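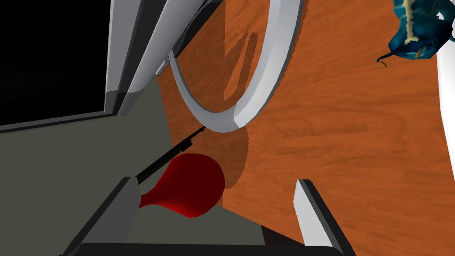 R. Mthembu
Second-shift lead, Skutton returns bench
to: Jodunmont shop floor list

Hello everyone, and sorry for the slow answer. I wanted to give this one a proper evening.

A member at the Pulari site wrote:
> We've been told our sorting tables are getting arms in November. Half of my crew
> will be moved over to "simulation review" and I can't get anyone to tell me what
> that means for a person who has packed boxes for 24 years. Do they need to know
> computers? Does the pay grade change? And do the people left at the table
> end up doing the work of two?

I'll take your questions in the order my own crew worried about them. The computer part first. They do not need to be computer people. What they'll do is sit and watch the arm try things on a made-up table on a screen, all sorts of odd objects lying near each other, and say where it went wrong. A red rubber bulb with a thin black tube on it, say. Anyone who has handled droppers knows the bulb gives when you squeeze it and the tube swings, and the engineers who set up our runs had never packed one in their lives! My people were good at this by the end of the first week, and I was very proud of them.

We have 7 reviewers now and they went through 842 runs last month. It is tiring in a different way. Your feet are grateful and your eyes are not, so please ask for breaks in writing before you start – we didn't, and it took a long while to get them.
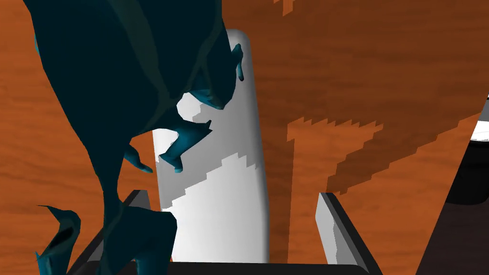

The hard cases are the ones where something crooked is lying up against something plain, and the arm has to decide which it's after. Those are also the ones your most experienced hands will enjoy arguing over, so let them argue. We keep a notebook for it, and the new hires read it on their lunch.

Now the pay grade. Ours stayed the same, and I think that was a mistake we let happen. We had already said yes to the job by the time we asked.

As for the people left at the table, yes, for a while it was more work. The arm handled 2,654 items in its first month and passed plenty more back to us, and the passed-back ones are always the awkward ones. Ask to have those counted separately from the regular load. It changed our staffing talks quite a bit.

Write to me off list if you'd like our break schedule to copy from. Warm wishes to your crew.

R. M.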